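Service Robotics, Unit 4: Chores as a Test of Manipulation
Course handout, April
Pramila Dhillon

Reading before the session: chapters on contact and friction from the set text, and the Plasarholm task list (117 entries, on the course page). Bring the list to the seminar. You will be asked to sort part of it.

4.1 The question

The question for this unit is whether machines can do household and shop-floor chores yet. As it stands it is too loose to answer. A dishwasher does a chore. So does a conveyor with a label printer at the end of it. In both cases the surroundings have been built to suit the machine, and a person does the loading and the sorting out of jams.

We narrow the question as follows. A chore counts as done by a machine if:

(a) the objects are the ones already in use in that place, with no markers or special handles added;
(b) the machine starts from an arbitrary but reasonable arrangement of those objects;
(c) it reaches a finish that the person who would otherwise do the job accepts;
(d) nobody steps in between start and finish.

Condition (d) is the one most often missing from published results. A figure for success given without a figure for interventions should be treated as incomplete. Condition (c) is the hardest to write down, and we return to it in 4.5.

4.2 Why moving furniture is on the list

Students usually expect the hard entries on the Plasarholm list to be the delicate ones: eggs, glasses, needles. Light furniture tends to surprise them. Shifting a chair so that the floor can be swept is entry 39, and it has a poor record across the groups who have tried it.

The reasons are mechanical. A chair is large compared with the opening of a typical parallel gripper, so it must be held by an edge, a slat or a leg. Its centre of mass is some way from any of these. A single grip at one edge gives the chair a long lever with which to twist in the fingers. Two grips remove most of the twist, but they create a closed chain: arm, chair, arm, body. Any disagreement between the two arms about where the chair is now turns up as force within the chair.

For a rigid object held at two points, let e be the difference between the actual distance separating the grip points and the distance the controller believes. With stiffness k along the line between the grips, the internal force is F = k e. If k is 30 newtons per millimetre, an error of 4 millimetres gives 120 newtons. That is well above what is needed to lift a small chair, and it does no useful work.

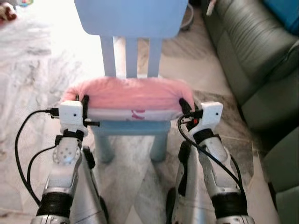 Two remedies are in common use. The first is to make the arms compliant, so that k falls and the same error costs less force. The price is that the chair sags or sways when it is carried. The second is to let one arm lead in position and have the other follow in force. This works well while both grips hold and badly when one of them starts to slip, as the following arm reads the loss of force as a request to squeeze or move in.

Soft coverings make both remedies less predictable. If a finger presses on a cushion as well as on the seat beneath it, the first part of the closing stroke compresses the pile and tells the controller very little. Force rises slowly, then sharply. A threshold set in the soft part of the curve stops the finger before it has a firm hold. A threshold set in the stiff part is safe for a plastic seat and may not be for a thinner one. The cushion may also slide on the seat while the fingers stay fixed to the cushion. From the wrist sensors this looks like a good grip for as long as the load is small.

4.3 Lift, drag or push

A person moving a small chair across a hard floor will very often drag it or tip it on to two legs. Robot programs nearly always lift. Lifting is easier to plan: once the legs are clear, friction with the floor can be dropped from the model. It asks more of the hardware, however, and the moment of leaving the floor is a change of contact that has to be detected.

Dragging keeps the weight on the floor. The arms supply only the horizontal force, which for a chair of mass m and friction coefficient mu is mu m g. With m = 2 kg and mu = 0.3 this is just under 6 newtons. The difficulty is that the force varies. A leg meets a joint between tiles, or the edge of a rug, and stops. The chair then turns about that leg. If the hands are above the centre of mass it may also tip.

Pushing needs no grip at all and is the cheapest of the three, but the direction is poorly controlled and the chair can only go away from the robot.

Exercise 1. For a chair of mass 2 kg pulled at seat height h, with the legs a distance d apart in the direction of travel and the centre of mass midway between them, find the value of mu above which the chair tips before it slides. Assume the floor is level. State what changes if one leg is caught.

Exercise 2. Repeat the internal force calculation with k reduced to 4 newtons per millimetre. How far does the chair drop when its full weight passes to the arms, if the vertical stiffness of each arm is the same?

4.4 Seeing the object

Perception is no longer the main obstacle for entries of this kind, but it has not gone away. Three conditions recur in homes and cause more trouble than in the laboratory.

Polished floors reflect the furniture and the windows. Depth cameras that project a pattern lose it on such surfaces, and the floor is returned as a hole or as a plane well below its true height.

Strong daylight saturates part of the view. Pale objects against a bright floor lose their outline, and the edge used for the grasp may be the one that disappears.

The arms hide the contact. Once the fingers have closed, a camera mounted on the head sees the back of the gripper and very little of what it is holding. From then on the controller depends on joint torques and on whatever was estimated before the fingers closed. Wrist cameras help a little, though at contact they are often too near to focus.

4.5 What counts as finished

The Drasero protocol scores a moved chair by its distance from a target mark. This is easy to measure and misses most of what a householder would check: whether the chair still has its cushion on, whether it faces the right way, whether the floor is scratched. The Suominen checklist adds these as yes or no items and reports them separately from the distance. We shall use Suominen in the practical.

The same gap appears on the shop floor. A tote put in the correct bay with its label facing the wall has been delivered by one measure and has to be handled again by another. When reading a paper, find out who judged the result and what they were shown.

4.6 Position taken in this course

For single objects, known in kind and moved over a short distance, machines can now do a fair share of the Plasarholm list if time is no concern. For chores made of many such moves the answer is still mostly no. Suppose each step succeeds with probability 0.97, and a tidy-up takes 30 steps. The chance of getting through with no failure is 0.97 to the power 30, or 0.40. Recovery from failure therefore matters more than a further small gain on each step, and it is the subject of Unit 5.

Exercise 3. What success rate per step is needed for the 30-step tidy-up to finish without failure nine times in ten? Now allow one retry per step, with retries independent of the first attempt, and work it out again. Comment on whether independence is reasonable for a gripper that has slipped off a cushion.

Practical

Groups of four. The Drultia arms must be booked through the lab page. Each group picks one entry from the list, writes its own finish criteria before running anything, and logs every intervention, including verbal prompts to the operator. Logs are handed in with the report. Reports without a log will be returned unmarked.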